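Robot Money: What We're Buying Next Year

December 30, 2018

I finally finished the equipment plan for next year, and I'm so excited about it that I'm going to make you all read about it. Last December I posted my wish list, which was mostly a wish and hardly a list. This one has prices on it!

Quick background for anyone new. I help run the kitchen tasks bench at Flernthorpe with Nneka Ekwueme and Tanko Anozie. We have one arm, one white table and a budget of 3597 dollars for everything that isn't the arm itself. Salaries, rent and electricity come out of somebody else's spreadsheet, thank goodness. 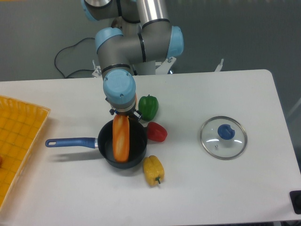
Photo: Tanko Anozie

My first draft put nearly all of it into a new gripper. I love grippers. I had the Sivlow catalog open for most of a week, and the one I wanted was 1924 dollars before shipping (plus an adapter plate, plus the cable, which they sell separately and which costs more than my bike). Nneka asked me to write down which jobs the current fingers can't do for us, and I came back with two, both involving very thin things. So the gripper moves to the summer, and I get to keep looking at the catalog.

What goes in first is spares. A set of fingertips, two cables, fuses, a spare emergency stop. I used to think of spares as the dull part of the order, but we lost 6 working days this fall to one connector, and I would have paid almost anything to have a second one in a drawer. Adalberto Conceição over at Plarnbridge puts a fifth of his budget into spares every year and I'm copying him outright.

Then there are the props, my favorite line! A bread loaf, bell peppers in three colors, a saucepan with a long handle, a glass lid with a knob you can get hold of — you can plan a lot of work around a pile like that, and it costs less than one decent cable. Next year I want a second saucepan in a different size, more lids, and a few awkward shapes. Damilola Tijani has promised me a colander.
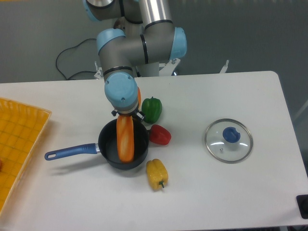

Bread over the saucepan, peppers and lid close by.

The biggest question mark is the table. Chukwu quoted us about 2000 dollars for a heavier one with leveling feet, delivered and bolted down. It's a lovely table. It would also swallow more than half the money, so Bello Lawal is getting a second quote for the feet and bolts alone, to fit the top we already have. If that comes in low enough I'll add better lights, because glass lids and shiny pans throw reflections all over the place and I'd like some say in where they land.

Orders go in as soon as the office opens again. I still have to find out whether shipping counts against my line or theirs, and if anyone has bought leveling feet they were happy with, please leave the part number in the comments.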